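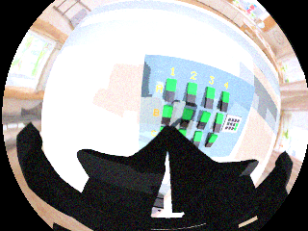 One reader wrote in last week asking, more or less, why anyone would price an arm before they had sorted a single drawer, and could we please start with the boring part. A second, signing off only as Pirwood, put it more bluntly: "I spent the whole budget on the machine and had nothing left for the things it was meant to pick up."

Fair point, both of you! So this month's workshop tips are all about planning and budgeting for a small bench robot, boring part first. I love this stuff, so forgive me if I run on a bit.

START WITH THE BLOCKS, THEN THE ROBOT

A lettered and numbered board is the best planning tool I know. Rows A, B and C down the side, 1 to 4 across the top, one block to a spot, and you have 12 places that you and the machine can both call by name. "Put it back in B3" means the same thing to everybody. You can lay one out with tape and a marker on a Saturday morning and work with it by hand for a week before you spend anything. (Do try the week by hand. It's fun, and you'll move half the spots.)

Leave more room between rows than you think you need. Your fingers can sneak in beside a neighbor, but a gripper has two sides that both have to fit, plus whatever bulk sits behind the tips. I make the gap as wide as the open gripper plus a finger.

Expect tall, thin pieces to lean. If a thing has to stand up, give it a pocket or a wider foot.

WRITE THE BUDGET IN TWO COLUMNS

Left column: the machine. Right column: everything else. My right column surprised me, and it was the more useful of the two. Mine has:

Spare fingertips or pads
A mat or panel the pieces won't skate on
A lamp with a shade
Clamps for the base
A power strip with its own switch
Labels, and then more labels
Shipping, both ways, in case it goes back

When I planned my own bench the total came to $3158, and the arm was a good deal less of that than I'd guessed. I now set aside 10 percent on top for the things I forget. Last time it was cable clips and a second lamp — hardly glamorous, but the bench works so much better for them.

LIGHT COUNTS AS EQUIPMENT

White tabletops are lovely to clean and a nuisance to light. Strong light washes out the surface, and then the arm throws its own shadow right over the pieces you want to see. Two soft lamps from opposite sides beat one bright one overhead. Budget for them now. A matte panel in a plain color under the pieces helps too, and light blue is my favorite against green or gray parts.

If your bench is near a window, check it in the morning and again in late afternoon before you bolt anything down.

QUESTIONS TO ASK BEFORE YOU ORDER

How wide does the gripper open, and how wide is it on the outside? You want both numbers.
Can I buy one finger, or only the set?
What does it weigh with the gripper on?
How long is the cable to the control box?
Is there a restocking fee?

I sent this list to Juvari and to Sarkham. Juvari answered every line the same day, outside width included, and Sarkham sent a brochure. Godoy rents by the month, and I think renting is a terrific way to begin. My rental ran over 2 months and taught me that I wanted a shorter arm, so the fee paid for itself.

KEEP A CARD WITH THE BOARD

Make a small printed copy of your layout and keep it next to the real thing. When pieces wander, and they will, you can set everything back without hunting for your notes. Mark changes on the card in pencil first and leave the reprint until the layout settles down.

Next up, in November: bench heights, and whether casters are worth the money. Send me your measurements!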